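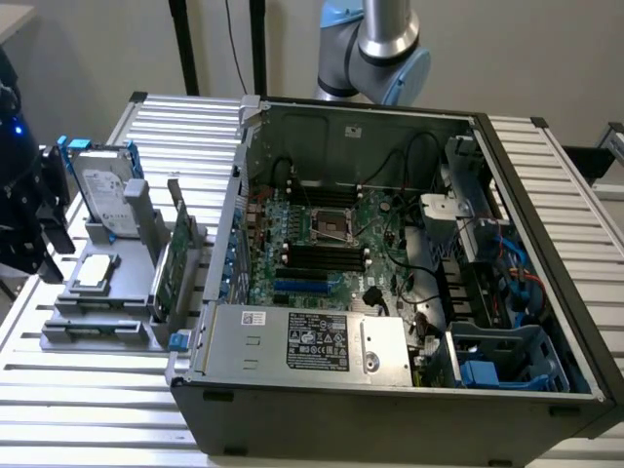 Workshop tips: choosing gripper fingers for taking old PCs apart

By Nadja Lüthi

When we began to compare grippers for computer disassembly, we made most of the mistakes already in the first week. I write these tips for people who have a small arm in the workshop and want to try the same kind of work. Some of it applies also if you only build a fixture and take the parts out by hand.

Start with one computer model and stay with it. We had a mixed pile of old office towers and it was tempting to use all of them. But then you compare the computers and you do not compare the grippers. Put the other ones back on the shelf until you have a result.

We tested 2 grippers, the Grovurton and the Stalley. The Grovurton has narrow fingers and a short stroke. The Stalley opens wider and it has soft pads, which you can change with one screw. On paper the Stalley was better for everything. In the case of a computer it is too fat for memory modules, and you must first take out everything that stands beside them.

Look for the plastic parts first. Makers of office computers often color the parts which a technician should touch, and these are also the best places for a gripper. 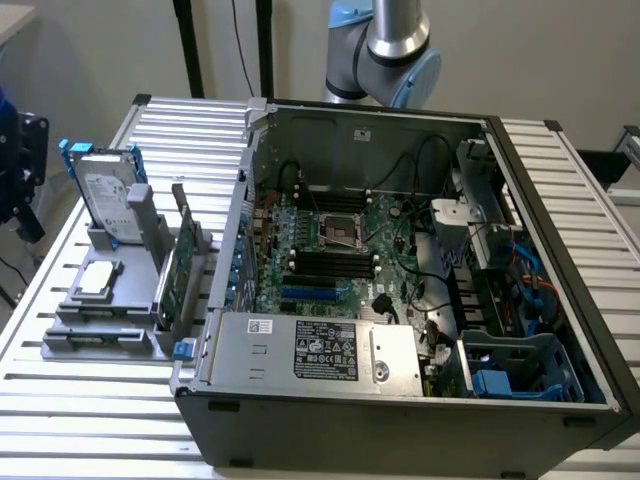

Cables are the biggest trouble in any comparison, bigger than screws. A finger that passes well over the board on the first try will catch a loop on the next one, and then you do not know if the gripper was bad or the path was bad. Before you teach any point, decide which cables belong to the test and which ones you want to move away by hand. In our tower the black ones loop across the upper area of the board, so an approach from that side needs more height than you think. The blue and red SATA cables run along the right side, near the drive cage, and there I would teach one extra waypoint before the fingers go down.

Do not pull a SATA plug by the cable, also not with soft pads. Grip the plug body, and if it has a metal clip, press the clip first. The Grovurton could do this if we came in at a small angle. The Stalley could do it only with the thin pads, and these wear out quickly. After 200 cycles ours had a visible groove, so buy spare ones.

Some smaller things which helped us:

Fix the case to the table. We used a stop on 2 sides and a strap. Without it the case moves a little each time when a connector is tight, and all your points are wrong.

Give every part its own place to go. A tray with ribs is good for cards and drives, because they can stand upright and the gripper can take them again later. Round the top of the ribs with a file – a sharp edge catches the circuit board.

Write down the grip force for each part and not for each gripper. A drive carrier and a processor have nothing in common.

Set up the camera before the arm. I did it in the other order and had to move the camera because the elbow was always in front of the lens. Look at the picture with the arm in its lowest position, not at home position.

For the controller we tried the Drernulance box and after it the older one from Bednárik. The Drernulance has a nicer screen, but it logs only the errors. The Bednárik logs every movement with the time, and for comparing grippers I prefer this. Our log file had 3407 lines at the end and I could find each failed grip in it. If your controller does not log, make a simple paper sheet with the part, the gripper, and what went wrong.

Never put a hand into the case while the arm is enabled, also not for a small screw. Press the stop, take the screw, and start again from the last safe point.

In November I want to repeat the test with laptops. For those I will need much thinner fingers, and if somebody has a drawing that works, please send it to me.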